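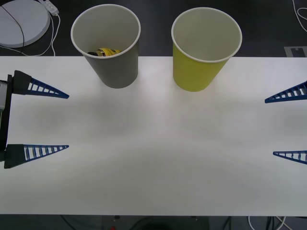 발표자 노트: 종이컵을 이용한 소형 폐기물 분류

슬라이드 1. 인사 생략, 바로 본론. 주제는 작업대 위 임시 분류 용기. 대상은 Plorkwood 공용 작업실 이용자. 발표 6분, 질의 2분.

슬라이드 2. 용기 선정. 종이컵 두 개, 회색과 연두색. 크기와 형상은 동일하고 색만 다르다. 위가 넓고 아래로 좁아지는 형태라 내용물이 바닥 중앙으로 모인다. 말린 테두리는 입구의 변형을 줄인다. 뚜껑은 쓰지 않는다. 위에서 내려다보고 내용물을 확인하는 것이 전제다.

슬라이드 3. 색 배정. 회색은 원통형 소형품, 연두색은 종이와 포장 조각. 회색 컵 바닥에 노란색과 검은색의 작은 원통형 물체가 옆으로 누워 있다. 연두색 컵은 비어 있다. 컵 안쪽 면이 밝아서 어두운 띠가 있는 물체는 쉽게 구분된다. 라벨의 작은 글자까지 읽을 필요는 없다. 분류 기준은 형태와 크기이고, 품명 확인은 다음 단계에서 한다.

(여기서 멈추고 질문 하나: 전지와 소형 캔을 같은 컵에 넣어도 되는가? 답: 임시 보관까지만 허용. 최종 배출 시 반드시 분리. 전지는 단자에 절연 테이프를 붙인다.)

슬라이드 4. 배치. 두 컵은 흰 상판의 먼 쪽에 나란히 둔다. 앞쪽 면은 작업 공간으로 남긴다. 흰 상판에서는 회색보다 연두색이 먼저 눈에 들어온다. 색각 차이가 있는 이용자를 고려해 좌우 위치도 고정한다. 왼쪽 회색, 오른쪽 연두색. 위치를 바꾸면 안내문도 같이 수정할 것.

슬라이드 5. 용량과 교체. 컵 높이의 80%를 넘기지 않는다. 무거운 물체는 한쪽 벽에 기대지 않게 눕혀 넣는다. 젖은 물건은 금지. 바닥이 눌리거나 테두리가 펴진 컵은 즉시 교체. 비우는 시점은 토요일 마감 전으로 통일.

슬라이드 6. 한계. 종이컵은 날카로운 부품과 액체 잔류물에 부적합하다. 해당 품목은 Raronside 쪽 금속 용기로 보낸다. Mandora 작업실은 컵이 하나뿐이므로 오늘 내용을 그대로 적용할 수 없음. 질문이 나오면 별도 배치안으로 안내.

시간이 부족하면 슬라이드 5의 교체 기준만 읽고 질의로 넘어간다.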